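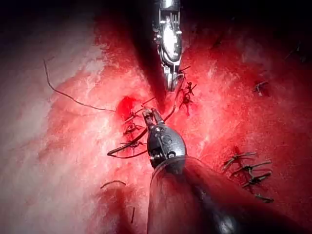
Filed under: Surgical Robotics / Data and Tools

Gindisero: suturing episodes for policy learning

February, by Maeve Mulcahy

Gindisero is our set of two-arm suturing recordings, plus the loader and replay tools we use to train on them. There are 2,745 episodes in this release, and I'm so happy to see them out of our lab folders at last! Each one pairs wrist and fixed camera video with joint states, jaw angles and the commands sent to both arms.

Labels mark the phase of the stitch: reach, drive, pull, tie, cut. Contact between needle and tissue is where our older planner, Smits, kept losing track, so those phases got the most labeling time.

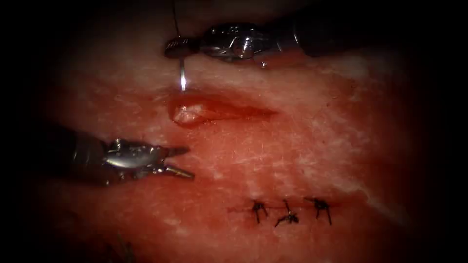
Jandemley asked whether the phase labels could be used without the video, and yes, they load on their own.

Run the replay script first. It lines up all the streams on one clock (up to 34 ms of drift in the raw logs) and lets you scrub through an episode by phase, which is great fun.
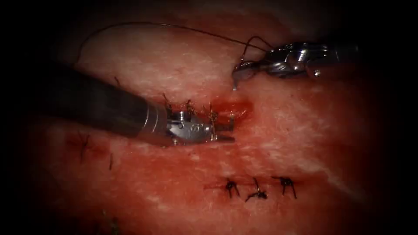 Fixed view: curved needle in the right grasper, thread arcing over the tissue.

Known gaps: thread is labeled as a 2D line only, and it gets patchy where an instrument covers it. Needle pose is missing for 8 episodes. Don't use any of this for clinical decisions.

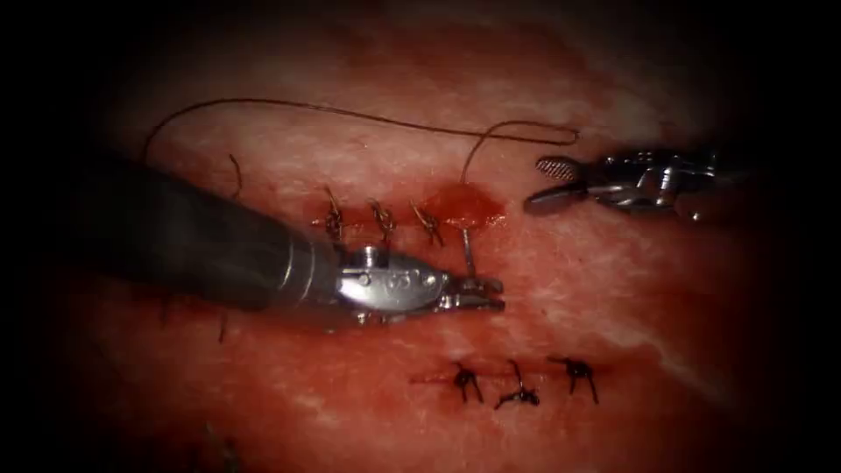
Maeve Mulcahy
Maintainer, data and tooling

Splits are by session, so please keep them that way when you report results. Baseline configs live in the configs folder, and pull requests for new loaders are very welcome.

Comments (2)

Preltberg: Loader works for us. Any plans for depth?

Maeve Mulcahy: Yes, in the next version!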